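8月,下午,拆解二线
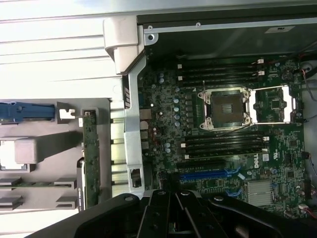
戴尔主板,CPU和内存槽均已清空,夹爪停在板面下沿上方。

今天继续跑主板这一段。机箱侧放,板面朝上,腕部相机从这个角度能同时看到插座和上下两组内存槽,定位比原来竖放的时候稳。蓝色那条扩展槽颜色跟旁边差别大,拿来当粗定位的参考点很方便,黑的那条不行,光一偏就和夹爪混在一起。

Ganen来的这批机器以塔式为主,Abu Hammour那批杂一些,小机箱多,夹具要换。换夹具目前还是人来做,熟了以后一次3分钟。

上午的记录:
- 试跑16台,主板螺丝一次定位成功的占多数,没成功的主要是螺丝头有锈或者贴了标签。
- 插座压板打开以后会挡住右边一块,路径要绕开。已经在程序里加了抬高点,没再碰到。
- 内存槽的白色卡扣,夹爪推得动,但力给大了会断。力限先按保守值设,周末前不改。
- 机箱边上红黑那束线还是得人先拨开。试过让夹爪去拨,拨完线又弹回来,暂时放弃。

下面记一下人这边的变化,免得过两个月说不清。

以前这条线一个工位从头拆到尾,拧螺丝、拔线、取内存、取板、分筐都是同一个人。现在拆成了前后两段:前段的人开盖、理线、拿掉散热器和CPU,后段的人看着夹爪,处理它退出来的机器。手腕疼的情况少了,这是大家都认的。前段的同事说以前一个班下来握电批的手发麻,现在好很多。

后段的问题是另一种。活不累,但走不开。报警一来就要过去判断是螺丝、是线还是识别错,判断完按继续。有人说宁可自己动手拆,时间过得快。我站了一下午,同感。初步想法是前后段每60分钟换一次人,先试两周,班长同意,排班表还没改。

还有一个没想到的:拆成两段以后,后段的人不摸板子了,对型号的感觉掉得很快。以前老同事看一眼插座周围的布局就知道这板子值不值得留,现在机器过来时CPU已经拿走,板子直接进筐,判断留给了扫码。上周有几块本来可以整板测试的,跟着废板一起走了。Gresetti那边的分级软件只认标签,标签糊了就归到最低一档。建议在前段加一步:人觉得值得留的,贴个色标,夹爪取下后放到单独的筐。前段的人也愿意做,说这样手艺还用得上。

培训方面,Dolham厂区那边发来的操作说明写得太偏设备,讲坐标系讲了好几页,讲报警怎么处理只有半页。拆解工位的人需要的是后面那半页。我打算重写一份,按报警号排,每条两三句话,配照片。写完先给夜班看,夜班没有工程师在,最能看出哪里没写清楚。

岗位数量的事,今天又有人问。我能说的只有:这条线目前人数没变,前段两人,后段一人,跟改造前一样,产量上去一些。后面怎么排不归我定,已经把问题原样转上去了,请他们开班前会时自己来答。不要再让班长去传话,传了两次,说法不一样。

安全:后段的围栏门有人用扎带固定着开,为了取卡住的机器方便。已剪掉。真正的原因是卡机太多,门开关一次要重新复位,复位要等。复位流程能不能缩短,跟电气的人约了时间。

待办:
1. 报警61(夹取力超限)触发偏多,查是不是指尖磨损。指尖螺栓顺便紧一遍。
2. 理线工步试一下塑料夹,把线束固定在机箱边上,过完夹爪再取下来。
3. 色标筐,找仓库要两个。
4. 换岗试行的记录表,放在后段的台子上,谁换谁写。

晚班交接时夹爪停在主板位,程序已暂停,接着跑之前先回零。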